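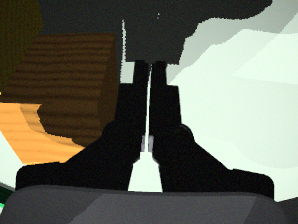

Home Issues Sections Authors Search

3.2 Course setting and task

The study was carried out in the second-year robotics course at Stolbridge. Seventeen students took part, divided into 4 teams. None of them had programmed an arm before the course, although several had used a game engine. All work was done in Proreo, the simulator the course has used since it moved out of the hardware lab, and each team kept its own copy of the project files.

The task was block sorting on a table. A team's program had to pick up one block at a time, carry it to a target area, and release it. Block positions were drawn at random at the start of each run, and a run ended when the program stopped by itself or when the time limit was reached. The students could change the grasp planner, the order in which blocks were chosen, and the speed of the arm. They could not change the block sizes or the friction settings.

Figure 3 gives a side view of the workspace. The arm is mounted on a green pedestal next to the table, and the gripper points down beside a group of blocks. Cubes and longer blocks of several colors share the tabletop. Most of the cubes in this layout lie close together, a condition the students called "crowded." The long green block near the front edge lies away from the others. A long yellow block rests on the top shelf of the red cart to the right of the table.

Each team turned in its program in October together with a short log of changes. We then ran every program on the same 500 starting layouts, which the students had not seen. Runs were replayed by the second author when the scoring script and the log did not agree.

Figure 3. Side view of the simulated workspace in Proreo, with the arm, the block table and the two-tier cart.
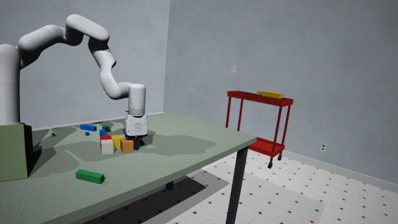 3.3 Scoring

A block counted as sorted if it was at rest inside its target area when the run ended. Blocks that were pushed in without being lifted were scored separately. In all, 857 grasps were marked for hand review, most of them cases where two blocks had been picked up together or where a finger had landed on top of a neighboring block. Bohumila Šimko and Nadiia Nazarenko reviewed these independently and settled the remaining differences by discussion.

Team logs were coded by type of change: planner, order, speed, or other. A change that touched two types was entered under both. We did not grade the style of the code.

Comments

M. Ilent: Were the teams allowed to see each other's logs before the October deadline? We had trouble with that in our own course.

N. Nazarenko (author): No, the logs were opened to everyone after the programs were in.

tvavra: Would like to see the crowded layouts scored on their own. Is the layout file available?

Related items
Grasp planning in a first robotics course
Change logs as a record of student work
Team size and shared code in simulator projects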